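Raven Exam Portal: Candidate Guide

Section 5. Registering for the written examination

Complete this section after your account has been confirmed by email. The form takes most candidates up to 50 minutes. It can be saved and reopened until the window closes at 6 p.m. on the last Friday in February.

5.1 Entering your details

1. Sign in and select Applications, then New.
2. Type your name exactly as it appears on your degree certificate. Initials are not expanded by the system.
3. Choose your optional subject. Science and engineering candidates must also choose a paper group.

Note: The optional subject cannot be changed after payment.

4. Select a test center. Candidates living outside Mostia may choose Steyn or Hisgate.

Caution: Do not open the form in two browser tabs. The tab saved last overwrites the other.

Candidates taking the engineering option should read the syllabus for their paper before choosing a group.
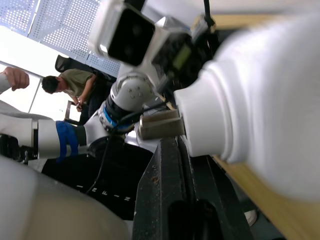 5.2 Uploading documents

1. Scan your certificate and photo ID as separate PDF files.
2. Select Upload next to each item and wait for the green check mark.
3. If the portal shows error 491, the file is password protected. Remove the password and upload it again.

5.3 Paying and printing

1. Select Pay Fee. Keep the receipt number.
2. Print the confirmation page and sign it in ink.
3. Bring the signed page to the test center with your photo ID.

Fee waiver requests go to Eirini Sfakianakis in the registration office. For name corrections after payment, write to Haf Rees and attach the receipt.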